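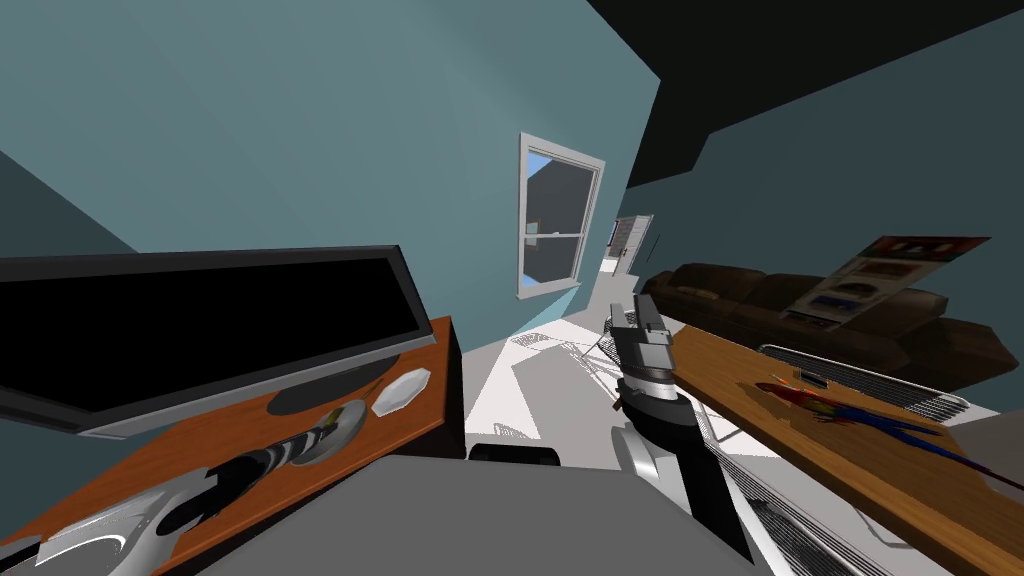

The county put up its new notice on ventilation for flu season and I'm trying to work out what it means for a house like ours in Helturwood. The notice says to open a window on one side and a door on the other for ten minutes every hour if somebody at home is sick. It says nothing about rooms where the only window is tall and narrow, with a bar across the middle splitting it into an upper and lower sash, and a doorway right beside it on the right. That's the layout we'd be using for a sickroom, with the TV on the wooden table so whoever is stuck in there has something to do. Does air move through a room like that or does it just go in the window and straight out the door? The clinic line had me on hold and then cut off, so I'm asking on the board.
- posted by millrace_7, 8:40 a.m.

Print this thread | E-mail this thread

tallgrass60: Open the top sash and the bottom sash a few inches each. Warm air leaves at the top and cooler air comes in at the bottom. My mother did this with four kids and the measles.

rn_nights: Second the sash advice, if both of them move. A lot are painted shut. Put a box fan in the window blowing out and keep the door mostly closed. You want air going from the hallway into the sickroom and then outside, and the notice has that part wrong. If you prop the door wide open with wind coming in the window, you push the sick person's air into the rest of the house.

pavement_ed: The notice isn't wrong. It was written for apartments in Vukolis where the hall door leads outside. They should have written one for houses too, but it's a flyer and they had a week to do it.

rn_nights: They mailed it to 3,000 households and most of those are houses. A week is enough time to ask one person who works on a ward.

pavement_ed: And if they'd taken three weeks you'd be on here saying it came too late. Last year's came out in March, when it was over.

millrace_7: Thanks both. The top sash does move, I just tried it. Is a fan safe to leave running all night?

rn_nights: A newer one in good shape, yes, plugged into the wall and not into an extension cord. If it's old or the motor gets hot, run it while you're awake and shut it off at bedtime.

corner_lot: Has anyone used one of the Clerero air cleaners? The hardware store on Shehata Road has them stacked by the door. I don't want to heat the outdoors all winter.

tallgrass60: We have one. It's loud on high and useless on low. I can't tell you if it kept anybody well. My husband got sick and I didn't, but I'd had the shot and he hadn't.

corner_lot: That sounds like the shot to me.

pavement_ed: Which is what the county should be spending on. The shot clinic at the fire hall gave 730 doses last fall and had room for 2,000. A flyer about windows isn't going to close that gap.

snowfence: Some of us couldn't get there. It ran from ten to two while people were at work. I drove 60 miles round trip to a pharmacy on my own time because of those hours. Don't tell me people weren't interested.

pavement_ed: Fair enough, I didn't know about the hours. I'm retired and walked over.

rn_nights: There's supposed to be an evening one this year, four to eight. It's on the school calendar but I haven't seen it anywhere else. Call before you go.

millrace_7: I'll call tomorrow. The fan is in the window and the door is pulled to. A sheet of paper held at the gap gets pulled into the room, so I take it the air is going the right way.

rn_nights: Yes. Leave it like that.

Print this thread | E-mail this thread

Reader comments (3)

Dot_in_the_valley: We have the same kind of window and ours won't stay up at the top. Wedged it with a piece of broom handle and it has held.

bgk: The flyer also says to wipe down the remote and the light switches every day. People forget the remote.

old_route_9: Evening clinic is confirmed. It's at the fire hall again, use the side entrance.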